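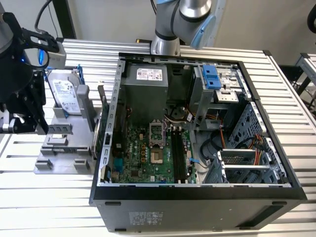
Cell 4, Plomdale, with a drive in the fixture.

The arm stopped at ten past two on Thursday and would not say why.

Archana Tripathi heard the tone from the other side of the hall. She put down her sandwich, walked over and read the panel. PATH HOLD, it said. No joint number, no force reading. She had worked at Mondley for six years and had never seen a hold without a joint number.

She called Baert, who had the night shift and did not like being called in the day.

"Did it drop something?" he asked.

"The drive's in the fixture."

"Then clear it and run."

She cleared it and ran. The second arm swung in over the case at full speed, although the cell was set to slow, and the gripper on the first arm started down at the same time. They missed each other by the width of a finger. She hit the stop and stood there with her palm on the button.

The two arms were never supposed to be inside the line together. One waited, the other worked. That was the whole program. 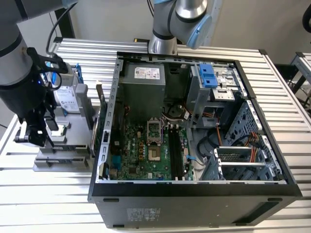 She pulled the log and sat on an upturned crate to read it. It went back 200 cycles. Each time, the first arm sent its clear signal a little earlier than the time before. The early ones did not matter. By the last page it was sending the signal before it had moved at all, and the hold at ten past two was the only thing that had caught it.

Kukovow had put in the new timing on Monday. The note with it said "minor."

Archana walked to the main switch, turned it off and hung her lock on it – the red one with her name scratched in the side. Then she called Baert again.

"Is it running?" he said.

"No."

"They want the pallet out by four."

"I locked it out," she said. "I've got the key in my pocket and I'm going to finish my lunch."

He was quiet for a while. Then he asked her to read him the last page, and she did, line by line, until he told her to stop.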